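Skesgate Folding Set — read me first

Hello, and thank you for downloading the Skesgate Folding Set. If you only came for the files, skip to the part called Getting started, but I would be glad if you read the rest at some point, as most of the letters I get are answered somewhere in it.

What is in it

The set holds 2,765 short recordings of people folding, stacking and putting away clothes and household linen with a hand-held gripper. Everything was gathered in ordinary homes, 70 of them, in Skesgate and in Tunis. We wanted bedrooms as people keep them, with their own bedding and their own daylight, and we asked everyone to leave things be before starting. Each recording comes with the video from the gripper, the path the gripper took, how far the fingers were open at each moment, and one plain sentence saying what the person set out to do.

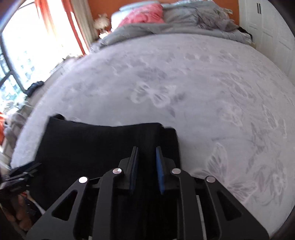 A word on fabric, as it is the thing I get asked about most. Dark cloth is hard for a learning system, and we have put in a good deal of it on purpose. Folds that you or I would pick out at once can turn into one flat patch of black on video, and a model trained only on bright tea towels will go badly wrong when it meets its first winter jumper. A folded black item lying on a pale bedspread, with faint grey flowers and butterflies printed on it, is kinder than most, because the outer edge stands out well even where the inner folds do not. Black on navy is another matter altogether, and you will find those recordings in the folder called hard.

Getting started

Unpack the archive and open the file called index first. It has one line for each recording, giving the home, the kind of cloth, the task and whether the person called the attempt a success. Failed attempts are kept and marked — please don't throw them out without a look, they have been very useful to us.

We hold back 7 homes for testing. Kindly keep them out of your training, or your numbers won't mean much beside anyone else's.

Known troubles

In 2 of the homes the clock on the gripper drifted, so the finger readings lag a little behind the video. The index marks these as late. Strong light from a window can also wash out the cloth for a moment while the picture settles.

Thanks and terms

Orkateck lent us the storage and was very patient about it. You may use the set freely for research and teaching. If you print stills, please leave out any with a face or a letter in view, and write to us if you come across one — we will take it down and put out a fresh version.

Kaczorowski, for the Skesgate folding group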